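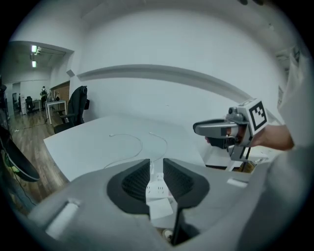
Talking finger pads and cables with Souad Naciri

I've been trying to get Souad Naciri on this blog since last December, when she sent me a very long message about why I was wrong about suction cups (I was, a little). She runs the gripper tests at Dillateck, a small outfit in Hindale that picks hand tools and arm tools for people who don't have the time to try them all. We finally sat down over a bad coffee at her place, and she talked for most of the afternoon. What follows is the part I could read back from my notes.

The job she's on right now is a comparison of two hand-held grippers for cable work. She and her colleague Mbali Van der Merwe take one each and go at the same tabletop, picking up thin white cables, moving them over, putting them down again. It sounds dull. I asked her if it was dull.

"It's very dull for the first hour," she said. "Then you start caring about it way too much. I had a dream about a cable."

The one she holds has the soft pads, two black ones with a mesh-like texture, set at an angle so they lean in toward each other. The other has a long grey finger on top and a dark jaw underneath, and it carries a white cube with a black-and-white marker pattern so the software can work out where the tool is. I wanted to know which one she'd take home.

"For cables? Ask me when I'm finished. For everything else, the soft pads. You can be sloppy with them. If you come in crooked, the pad gives and you still get your thing. With the long finger you have to mean it."

Mbali was walking past with a bag of zip ties at that point and shouted that she does mean it, every time, and that the long finger was better. So there you have both views.

I asked what "better" even means here, because I've read so many of these comparisons where somebody gives a gripper four stars and I have no idea what the stars are for. Souad laughed and pulled up her sheet. Each tool gets 300 picks per kind of cable, and she writes down three things: did it come up on the first try, did it stay where it was grabbed, and did the person holding the tool have to do something weird with their wrist.

"The wrist one was Mbali's idea," she said. "I had left it out completely. I was looking at the fingers the whole time and she goes, why is your elbow up by your ear? And yes, my elbow was up by my ear! So now it's a column."

That column has become her favorite, I think. She went back to it over and over. Her point is that a hand-held gripper teaches an arm how to do a job later on, and an arm doesn't have an elbow in the same spot you do. If you're twisting yourself into a knot to get a cable off a table, the arm has to copy that path, and it may not be able to reach it at all. She's seen this with the Dafis arm they keep in the back, which she likes a lot but which has, in her words, "opinions about the left side."

We talked about the cables for a while too. I figured thin would be the hard part. She says thin is fine and the trouble is flat. A cable lying flush on a big smooth white table gives the fingers nothing to get under. With a box or a cup you come in from the sides and squeeze. With a cable you're basically pinching the tabletop and hoping.

"You learn to look for the loop," she told me. "Where it curves, there's often a bit that sits up. You go for that. But then I thought, okay, I'm a person, I can see the loop, I've been doing this all week. Is the camera going to see it? White cable, white table, white wall behind it. I made it as hard as I could and then I was annoyed that it was hard."

I asked why she didn't just use a darker table. She said customers have white tables. Fair enough.

The camera question took us a good half hour. She's in favor of a very wide lens close to the hand, so you get the fingers and the whole room in one go. The price is that everything bends. Straight ledges turn into bananas. The first time she showed her footage to a client, they asked if the wall was damaged. She says you stop noticing after a few days, and the software doesn't mind at all as long as you've told it which lens you have. (She forgot to tell it once and lost a day. She asked me to put that in, so people feel better about their own lost days.)

Mbali, who had sat down with us by now and taken one of my cookies, would go narrower. "I don't need to see the room," she said. "I need to see the tip. Give me more tip." They have clearly had this conversation before. Souad's answer is that the room is how the tool knows where it is, and that if all you have is a close-up of a white table you could be anywhere on it. Mbali's answer is that this is what the marker cube is for. I ate a cookie and let them go.

Then there's the controller, which is a Dalline on both tools so that it's a fair fight. Souad was lukewarm about it. She likes the way it logs, and she likes that you can swap the tool without restarting the whole thing. She does not like the menus. There's one setting for how quickly it records finger width that sits 6 screens deep, and she has it written on a sticky note on her monitor, with arrows.

I asked about wear, since soft pads always look like the first thing to go. She expected that as well, and she's still waiting for it. The supplier told her they'd last up to 4,000 grabs, and she's nowhere near done finding out. What bothers her more is dust. A textured pad picks up everything, and once there's fluff in it the grip changes, slowly, so you don't catch it until you compare the morning numbers with the evening ones. She now wipes the pads between rounds and writes that down too. The sheet has grown to 8 columns. Mbali thinks that's too many.

Had anything surprised her? She thought about it for a bit.

"How much I change," she said. "I thought I was testing the tool. But my picks at the end of a round look nothing like my picks at the start. I get faster, I get lazier, I come in lower. So is the tool good, or am I good at the tool? We swap now, halfway through. Mbali takes the pads and I take the long finger, and we both complain."

I got to try both before I left, and for what it's worth I was hopeless with the long finger and only slightly bad with the pads. I got my cable up on the third go and dropped it right away. Souad marked it down as a fail and asked me about my wrist, which I had not been thinking about at all.

She expects to have the full comparison written up once the last set of cables is through, and she's promised me a look before it goes to the client. If you have questions for her about pads or markers, put them in the comments and I'll pass them along. Lens arguments should go straight to Mbali.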